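Setting Up a Shared Room for Hand-Held Gripper Sessions

These are the house rules we use at Zaltska when several people record with hand-held grippers in the same room. They cover the space, the people and the tools. Go through them before the first recording of the day.

Step 1. Mark the work areas
Give each operator a separate area and keep a walkway 900 mm wide between them. Stairs and floor openings stay outside every work area, even where there is a railing.

Step 2. Clear the floor
Move bags, boards and spare chairs to the wall. Anything that has to stay gets noted on the room sheet.

Step 3. Check the gripper
Open and close the fingers 5 times. Look for loose straps and wipe the lens with a dry cloth. Keep the vents uncovered. A gripper that sticks goes back to the bench with a Thakur tag on it, and the fault goes in the log.

Step 4. Check what you wear
Tighten the backpack straps and tuck in loose cable. Head-mounted devices should sit firmly when you bend down.

Step 5. Tell people
Everyone in the room must know that recording is on. Visitors who do not want to be recorded wait elsewhere.

Step 6. Record
Work for 35 minutes at most, then put the gripper down and rest your wrist.
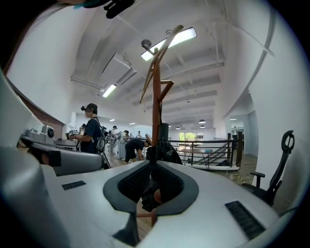 Stop at once if someone walks into your area. Say "stop" out loud, lower the gripper and wait until the person has passed. Do not walk backward while holding a tool.

Step 7. Close out
Save the session under the room name, Hellmont or Zondlow, and sign the sheet. Batteries go on charge in the cabinet.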